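harport-labels README

Word list for flat things people keep in drawers and wallets. Cards, tickets, tags, receipts, slips. Started as a side list for the Cisari spelling checker, got too big, moved here.

What's in it
2,257 entries, one per line, tab separated. Columns: word, plural, short meaning, region. 406 have no region yet — leave blank, dont guess.
Lowercase unless it's a name. UTF-8.
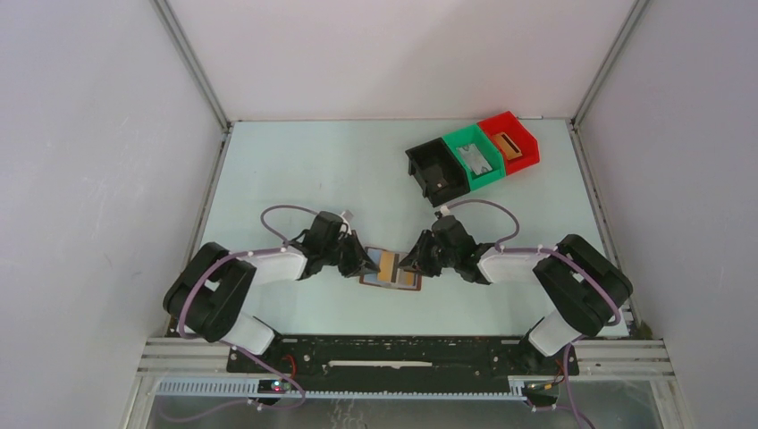 Flat, rectangular, card-like. Goes under "card" until there's a better word.

Sources
Old Nigatu glossary (typed in by hand, so expect mistakes), plus 659 words sent in through the Urier form. Duplicates merged. Spelling is American, British forms in alt.txt.

Known problems
- "stub" and "counterfoil" overlap, not sorted out
- plurals for loan words are a mess
- region column mixes states and countrys
- meanings over 1,000 characters get chopped by the old loader, use the new one

Changes
October 14, 2022 — fixed tabs, dropped the empty rows, added alt.txt

License
Free to use, keep this file with it. Fixes welcome, small ones please, one word per patch.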